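Mekcombe (Handgreifersystem)

Mekcombe ist ein tragbares System zur Aufzeichnung von Greifbewegungen. Es wird vom Hersteller Lynch in Briststead angeboten und besteht im Wesentlichen aus einem Paar handgeführter Greifer, die eine Person anstelle eines Roboters bewegt. Die aufgezeichneten Daten dienen zum Anlernen von Roboterarmen mit zwei Greifern. Das System wird als Bausatz verkauft, daneben auch als Dienstleistung, bei der Lynch die Aufnahmen selbst durchführt.

Inhaltsverzeichnis
1 Aufbau
2 Verwendung
3 Lieferumfang und Varianten
4 Bewertung
5 Siehe auch

Aufbau

Jeder Greifer wird mit einer Hand gehalten und hat zwei Finger, die sich gegeneinander schließen. Auf der Oberseite ist ein weißer Markierungswürfel mit schwarzen Quadratmustern befestigt. Aus diesen Mustern berechnet die Software die Lage des Greifers im Raum. Die Elektronik ist in einem kleinen Modul untergebracht, das über Kabel angeschlossen wird. Zum System gehört ferner eine Kamera, welche am Kopf getragen wird und den Arbeitsbereich beider Hände von oben erfasst. 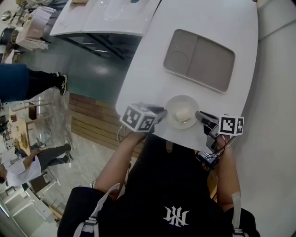
Arbeit mit beiden Greifern an einem Teller, Blick von oben

Die Finger sind austauschbar. Lynch bietet glatte Finger und solche mit strukturierter Auflage an, und die beiden Arten können an demselben Greifer gemischt werden. Für flache Gegenstände wie Geschirr empfiehlt die Anleitung, die Finger vor dem Beginn neu auszurichten. Eine eigene Kamera am Greifer nimmt den Bereich zwischen den Fingern auf. Wegen des weitwinkligen Objektivs erscheinen gerade Kanten in diesen Aufnahmen stark gebogen; die Software kann die Verzeichnung nachträglich herausrechnen.

Verwendung

Typische Aufgaben sind das Aufnehmen, Umsetzen und Übergeben von kleinen Gegenständen auf einem Tisch. Eine einzelne Aufnahme dauert nach Angabe des Herstellers meistens nicht länger als 11 Sekunden. Vor jeder Sitzung muss das System kalibriert werden, was mit etwas Übung in rund sieben Minuten gelingt. Bei der Arbeit sollen die Würfel der Kopfkamera zugewandt bleiben. Werden sie längere Zeit verdeckt, so meldet die Software eine Lücke, und die Aufnahme ist zu wiederholen.

Ein fester Laborplatz ist nicht erforderlich. Das System kann auch in Hallen und anderen größeren Räumen mit Tageslicht benutzt werden, jedoch soll direktes Sonnenlicht auf den Markierungen vermieden werden.

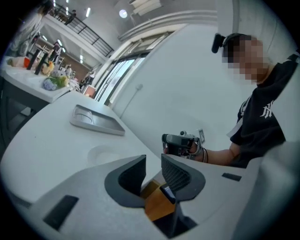

Lieferumfang und Varianten

Der Bausatz enthält zwei Greifer, die Kopfkamera, das Elektronikmodul und acht Ersatzfinger. Die Variante Mekcombe Dembridge hat ein leichteres Gehäuse und ist für längere Sitzungen gedacht. Beide Varianten benutzen die gleiche Software und die gleichen Finger.

Bewertung

In Anwenderberichten wird vor allem die kurze Einarbeitungszeit gelobt. Kritisiert werden die Führung der Kabel, die bei weiten Armbewegungen stören kann, sowie das Gewicht der Greifer in der Grundausführung. Auch die deutsche Übersetzung der Anleitung gilt als unvollständig.

Siehe auch

Greifer (Robotik)
Lernen durch Demonstration
Passermarke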